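3.2 Collecting demonstrations

All demonstrations were gathered in simulation, where the parts are cheap and the floor never needs sweeping. An operator drives the arm from a desk, and the Bromico recorder stores joint positions, gripper state, and every camera view at each step. We kept 552 episodes for training and set 60 aside for testing. The raw total was 695, and the difference is mostly a record of our operators learning which button opens the hand.
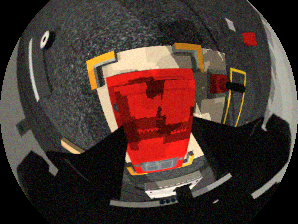 Operators were told to work at their own pace, an instruction that two of them took as a challenge. Benjie Yap favored a quick, straight approach. Jonalyn Espiritu lined up each grasp with the patience of someone parking a borrowed car. We kept both styles, on the theory that a policy trained on one person's habits would inherit all of them. Yap disputes this reading of his data.

Object positions were drawn again before every episode, and so were surface textures and lighting. The first version of our sampler, Barredo, had a fondness for placing parts on top of each other, and those episodes went in the bin along with some strong language in the notes field. The current version rejects overlapping layouts before the operator sees them. A fixed overhead view was rendered for checking only – the policy never receives it.

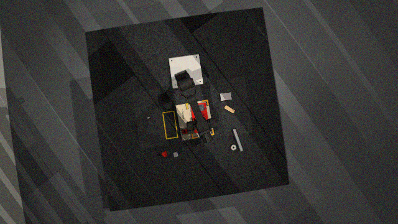 Figure 4. Overhead view of the simulated work area, with the arm reaching over the cream tray and loose parts to either side.

Each kept episode was replayed once and labeled by a second person, who marked the grasp and the release.

Contact: Rogelio Macaraeg, Skonditz – Back to top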